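Part 2: Setting the shelves in your Lasen cabinet

Okay, so by now you should have the carcass standing up and the back on (if you don't, go back to part 1, because the shelves won't sit right without it). This is the part I like best. It starts to look like furniture!

I've put together more of these than I care to admit, first for my own hallway and then for Elvira Urrego, who wanted the same cabinet in her sewing room and somehow talked me into doing the shelves twice. The steps below are the order I use now. The leaflet in the box does it a little differently and you can follow that if you'd like, but I found it fiddly.

What you need

The shelves, the bag of shelf pins, a pencil, a soft cloth, a tape measure, and a small level. A rubber mallet is nice to have. Please leave the claw hammer in the drawer.

Before you start

Wipe down every shelf on both sides. There's always a bit of sawdust in the pin holes too, so I run the vacuum up and down the sides with the brush on. Then lay the shelves on a blanket or a flattened box. White panels pick up scuffs from a bare floor like you wouldn't believe.

Measure one shelf across the front. Mine came out at 438 mm, and they should all match. If you've got one that's longer than the others, it belongs to the Sovside unit (the two get sold as a pair and the parts look so much alike), so set it aside for later.

Steps

1. Pick your heights. Mark them lightly in pencil next to the pin holes, on both sides, front and rear. I count up from the bottom hole every single time, even when I'm sure.

2. Push in the pins, four to a shelf. They should go in with your thumb. If one is stubborn, twist it a little, or give it a tap with the mallet.

3. Tip the shelf on an angle, one end low, and bring it into the cabinet above the pins. Keep your fingers out from underneath!

4. Lower the high end until the shelf rests on all four pins. Press down gently on each corner. If it rocks, one pin is in the wrong hole. It's almost always a rear one.

5. Slide the shelf straight back until it meets the back panel, then run a fingertip along the joint. You're feeling for an even line from one side to the other.
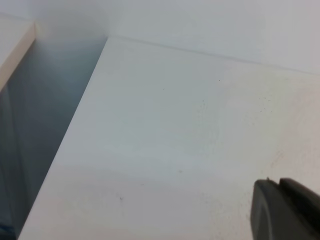
6. Put the level on the shelf, first side to side and then front to rear. A hair off is fine. If it's more than that, fix it at the feet of the cabinet and leave the pins alone.

7. Do the same for the remaining shelves, working from the bottom up so you aren't reaching under anything.

Note: If you plan to run a lamp cord or a charger down the rear of the cabinet, stop the shelf about 60 mm short of the back. Grímur Lund does this in his, and he puts a dab of removable putty on the rear pins so nothing creeps. I tried it and it holds up pretty well.

Note: The edges are the part that chips. When you're turning a shelf around in a tight room, lead with the flat face and watch the door frame. I have a nick in one of mine from exactly that, and it's facing the wall now.

Caution: Don't lift or tilt the cabinet with the shelves in. They're only resting on the pins and they will slide out, usually onto a foot. Take them out first, even if you're moving it just an inch or two.

Caution: Fasten the cabinet to the wall before you load it. That's part 3, and it takes one bracket and a few minutes.

If something doesn't fit

Shelf too tight to drop in: check that the sides aren't bowed inward. Loosen the top screws half a turn, seat the shelf, and tighten them again.

Shelf slides around: look for a missing pin or one that's only halfway in.

Shelf won't go all the way back: check the rear corners for a staple or a bit of packing foam. Ea Briem had foam wedged in hers and was ready to get out the saw.

Pencil marks come off with a damp cloth. For anything stickier I use a drop of dish soap, then dry it right away, paying attention to the edges.

Keep the leftover pins. I tape mine in a little bag under the lowest shelf.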